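A slow day, mostly soup

20 February 2018

Woke up before the alarm with that feeling that I'd forgotten something, and lay there going through the list in my head until I remembered it was the library book (the one on Roman roads, which I have had out so long I'm embarrassed to be seen with it).

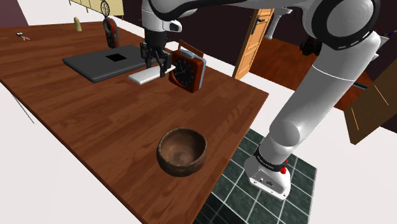 So I got up and found it straight away, under the coats, and put it by the front door where I would have to trip over it to forget it again. Then I made tea and sat in the kitchen in my dressing gown reading the last chapter, because if I'm going to pay a fine I might as well finish the thing. It's quite good! It goes on a bit about drainage but I've come round to drainage.

Grey outside, with that thin rain that doesn't look like anything until you're in it. I walked to Illodgate the long way round by the allotments anyway. Stopped at my plot to see what the wind had done. One pane out of the cold frame and the fleece was halfway up the hedge, but the broad beans are standing up and looking very pleased with themselves. I sowed them far too early and was told so by several people, so I shall be bringing this up. The leeks are thin. I've pulled up enough for soup and left the rest in the hope that they'll buck up by April, though I think we all know they won't.

Muammer Akbulut was down there as well, digging in the rain with no hat on. He has the plot by the water tank and he's been double digging the whole of it since New Year, which makes my back hurt to look at. He gave me a paper bag of shallots for planting and wouldn't take anything for them, so I owe him a jar of something. We had a long talk about chillies. He starts his on the windowsill above the radiator and says I've been sowing mine too deep, just under the surface is plenty, and to stop fiddling with them. I do fiddle. I dug one up last year to see if it had done anything and it had, and then it hadn't.

Library next. The fine was £4.17, which I paid in coins out of the bottom of my bag, feeling like a schoolchild. The woman on the desk said she'd liked the drainage bits best too. Came out with a book about puddings and a detective novel set in Norway that I'm fairly sure I've read, but I can't remember who did it so it doesn't matter.

Bozkurt for bread on the way home. They'd run out of the seeded loaves so I got one of the flat ones with the black seeds on top, still warm, and ate a corner of it at the bus stop, then another corner. The bus was the 112, late, steamed up, with a small boy singing one line of a song over and over all the way to the bottom of the hill. I have had that line in my head ever since. It's something about a digger.

Soup. I've been trying to get this right all winter and I think today's was the best so far, so I'm writing it down while I remember. Leeks sliced and cooked very slowly in butter with the lid on, much longer than you'd think, until they've gone soft and sweet. Then 2 big potatoes, peeled and chopped small, and enough stock to cover. A bay leaf. When the potatoes were falling apart I mashed them roughly in the pan with a fork and left it lumpy, then a splash of milk and lots of pepper. No blender. I've always blended it before and it always came out like wallpaper paste, so that's what I was doing wrong all these years. Had two bowls with the rest of the bread. There was meant to be bread for tomorrow.

In the afternoon I rang Mum, who has fallen out with her neighbour over the bins again. I couldn't quite follow who had moved whose bin, but feelings are running high. She wants me to come over and look at her curtains, and I said what's wrong with the curtains, and she said I'd see when I got there. So that's something to look forward to.

After that I meant to do the ironing and sorted out the seed tin instead. Everything was in a heap, so I've put it in order of sowing and thrown out the packets that were older than my sofa. There were four of beetroot! I don't even like beetroot all that much, I think I just like the pictures on the packets. Wrote a list of what I need, which is peas, the little round courgettes, and a decent lettuce, and then added sweet peas and cosmos and a climbing thing I saw in a magazine, so the list has got out of hand as usual.

Sowed 12 chillies in a tray this evening, just under the surface as instructed, and put them on the shelf over the radiator with a bit of cling film across the top. I have promised not to look at them for a week. I've looked at them once.

Still raining now and I can hear the gutter dripping on the bin lid outside the bedroom, plink, plink, pause, plink. Going to read the Norwegian one in bed. I've just done the first page and I'm almost certain it was the brother-in-law.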